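Handout for Unit 3, Robot Learning from Demonstration. Bring it to lab along with your Unit 2 notes on action spaces.

# Gathering examples by hand: the mirror task

Last time we talked about what a policy is. Today we get to the part I like best, the part where you pick up the tools yourself! Everything a cloning policy knows about a job comes from the examples it was fed, so the hours spent gathering those examples deserve at least as much thought as the network you train on them.

## 3.1 Why hand-held grippers

You can collect demonstrations by driving a real arm remotely, and we'll do some of that in Unit 5. It's slow, though, and you feel the arm's limits in every move. With hand-held grippers the person does the job with their own shoulders and elbows, and only the "hands" are swapped for something a robot could also wear. You get quick, natural motion, and you can set up almost anywhere you can find a table.

Three streams matter for the work in this unit:

- a view from the head, looking down on both hands
- a view from each gripper, looking out past the jaws
- the pose of each gripper over time, helped along by the printed marker cubes

The head view tells you where things are in relation to each other. The gripper views tell you what contact looks like up close. Try to label a grasp from the head view alone and you'll see right away why we want both. 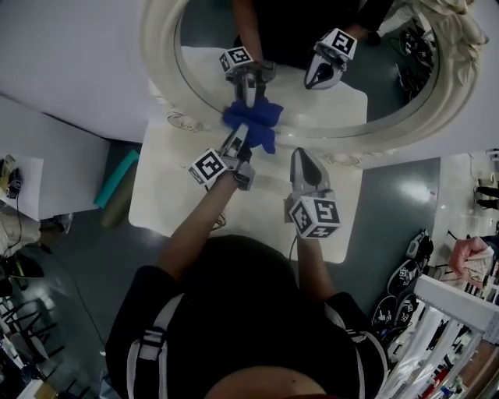 Our class set is called Tisside, and the task we're using this term is wiping a mirror with a cloth. It sounds too easy. Then you try to write down what "wiping" means and you're in trouble within a minute (wonderful trouble, the kind this course is about). How hard do you press? Where does a stroke begin? When is a spot finished? A person answers all of that without thinking, and the demonstrations carry the answers in a form we can learn from.

## 3.2 What makes this task hard

**Cloth has no fixed shape.** A mug looks like a mug from one episode to the next. A cloth bunches, folds and hangs differently each time you pinch it. Don't try to start every episode with the same fold. Let it vary, and let the learner see that variety.

**Mirrors show you things twice.** A tracker that looks for marker patterns may find a real cube and its reflection together. The reflected pattern is flipped left to right, and a good detector will usually reject it, but "usually" is a word that should make you nervous at a large scale. Check the pose track for sudden jumps. A gripper that seems to leap to the far side of the glass and back again has had its reflection picked up.

**Depth gets strange.** Depth methods that match features across views tend to place reflected objects behind the glass. For this unit we leave depth out of the inputs. If you'd like to put it back in for your project, please do, and tell the class what you find!

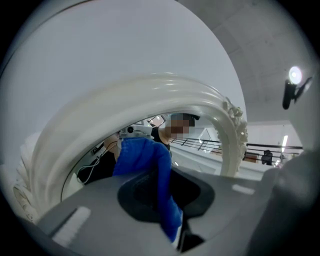 *Figure 3.2. Gripper view with the blue cloth pinched in front of the glass. Part of the cloth hangs past the dark oval pad.*

Look at how much of a view like that one is taken up by the gripper's own body. New students often want to crop it out. Leave it in. The housing sits in the same place in every picture from that tool, so the network learns to ignore it fast, and the pads are your best evidence of whether something is held. Cropping also throws away the one steady reference you have when everything else is moving or reflected.

## 3.3 Running an episode

Read through this before your slot. Work in pairs, with one person on the grippers and one at the recording station running Cirard, our capture program.

1. Put on the head camera and tighten the band until it stays put when you nod.
2. Hold both grippers still, in view, until your partner calls out that all streams are live.
3. Take the cloth in one gripper. Either side is fine, and we want a mix.
4. Touch the cloth to the glass and make your strokes. Keep the other gripper where the head camera can see it.
5. Bring both grippers back to the table and hold still again.
6. Your partner marks the episode *keep*, *check* or *drop*, and adds a note for anything odd.

The still moments at either end are for lining up the streams. Skip them and you'll be matching clocks by hand, and that gets old very quickly.

Move at the speed you'd use at home. Slow, careful, museum-style strokes give you a slow, careful policy that hesitates in front of the glass. If you fumble the cloth, recover and keep going! A recovery is gold. A policy trained only on perfect runs has never seen what to do after a slip.
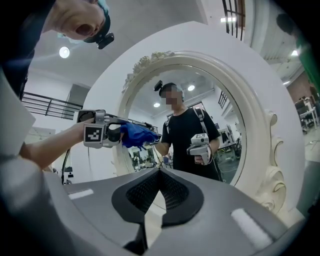
Both hands belong in the learning problem even when one of them seems to be doing very little. In the Tisside action format each gripper gets its own pose and its own jaw width at every step, and a resting hand is simply a hand whose target barely changes. Students sometimes delete those columns to save space. Please don't, or your policy will have no idea what to do with its second arm.

## 3.4 How much is enough?

The set now holds 279 episodes marked *keep*. For the homework you'll train first on 37 of them and then on the full set, using the Demissie baseline with its settings untouched. Plot action error on the held-out episodes for both runs.

Before you train, pick five episodes and watch them all the way through at normal speed, every view. Write a line or two on each. What changed from one to the next? Cloth grip, stroke direction, where the person stood? I'd bet that your notes will explain more of your plot than the network size does.

## 3.5 Homework

- Submit both error curves on one set of axes.
- Find one pose jump in the raw tracks and say whether you think the mirror caused it. Include the time stamps.
- Write half a page on which change would help more, longer episodes or more varied ones, and what you'd collect to find out.

Data is on the course drive under `sarulness/unit3`. Copy it to your own folder before you edit anything. Lab slots for April are on the sign-up sheet by the door, and pairs who want extra time on the grippers can add themselves at the bottom.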